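Search this site Go

About › Who We Are

Natirska Kitchen School teaches home cooks how to prepare, store and serve food safely. We opened in Dumham with one rented kitchen and 8 students. Last year 1,158 people took a class with us, most of them in the evening.

Our courses cover chilling leftovers, packing lunches, canning and cooking for a crowd. Each course runs for four weeks and ends with a short written test. Classes are taught by three instructors – all of them former restaurant cooks. Edivaldo Falcão runs the canning course and answers questions about jars and lids by email.
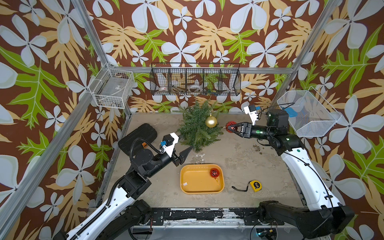 Flowered wallpaper and a small artificial evergreen.

New courses start in June. Gift vouchers are sold at the front desk and do not expire. Parking is behind the building, off Homeck Street.

Filed under: Our School, Food Safety at Home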